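Danbridge kitchenware firm asks the nation to stop putting its chopping boards in the dishwasher
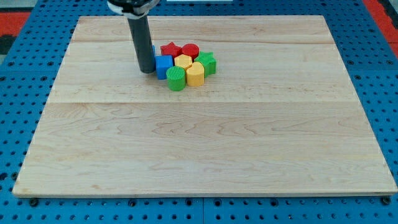 A light maple board made of glued planks, on a blue pegboard tabletop.

DANBRIDGE, 7 September 2023 - Khosravi, the kitchenware maker, today launches a repair service for wooden chopping boards, having accepted that the British public will go on mistreating them whatever it prints on the label.

The service, called Trarkia, will take in any solid wood board, of any make and in almost any state. Boards will be flattened, re-glued where the joints have opened, sanded and oiled, then posted back within 16 days. The price is £31, including return postage. Boards over 5 centimetres thick cost £6 more, as they weigh about what you would expect.

Khosravi has put care instructions in with its boards from the start. They are short, they are in large type, and the first of them is "Please do not put this in the dishwasher". The firm's returns shelf suggests that many owners read this as a suggestion.

"We get letters that begin, 'I have only washed it normally', and then you open the parcel and it rocks like a boat," said Parvaneh Talebi, managing director of Khosravi. "I used to write back quite firmly. Now I think we may as well mend the things. Most of them have years left in them, and people are fond of them, even the people who leave them in the sink overnight."

Trarkia was tried out last December with customers of Utero, the Danbridge cookshop, who were invited to bring in their worst boards. The response was generous. Entries included a bread board that had been used as a doorstop, a carving board with the clear outline of an iron, and one very good piece of beech that its owner had painted.

The painted one could not be saved. Its owner has asked for it back.

Not every board will qualify. Bamboo, glass and plastic are outside the service, as is anything split right across the grain. Boards that have spent time under raw chicken are welcome but should be scrubbed before posting, a request the workshop would like to make with some feeling.

For those who would sooner keep their £31, Khosravi offers the following advice. Wash the board by hand in warm water. Wet both sides, so that it dries evenly. Stand it on its edge to dry, away from the radiator. Rub in food-safe mineral oil when the wood starts to look pale and thirsty. Olive oil will go rancid, however nice the bottle.

Bookings open today at the Khosravi workshop in Danbridge and over the counter at Utero. Customers will be sent a flat box, a label and another copy of the care instructions, now in larger type.

ENDS

Notes to editors

Khosravi makes boards, rolling pins and spoons in Danbridge.

Parvaneh Talebi is available for interview, and will look at your board if you bring it. Before-and-after pictures can be had from the Khosravi press office.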